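# The Case for a Plain Grey Bin

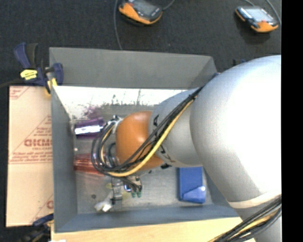
Walter Castaño has packed orders for Londico since June, and he has firm views on what they should travel in. Cardboard goes soft and wire baskets let small things through. He prefers a flat-sided bin, tall enough that a crumpled bit of wrapping stays at the bottom, like the crumpled white and translucent item down there now, and doesn't drift out onto the carpet. Grey suits him too - pale packaging shows up against it.

Londico bought 400 of them from Westska and stands them on wooden tabletops at waist height. Last year the packing room got through 1,849 orders in its busiest week, with 164 sent back for a missing item. Castaño puts most of those down to things left behind in the bin.

His rule is to empty it fully between orders, wrapping included. Heavy items go in first, against the far wall, and anything in film goes on top. Labels face up. He wipes the bins out at the end of a shift - a damp cloth, no spray.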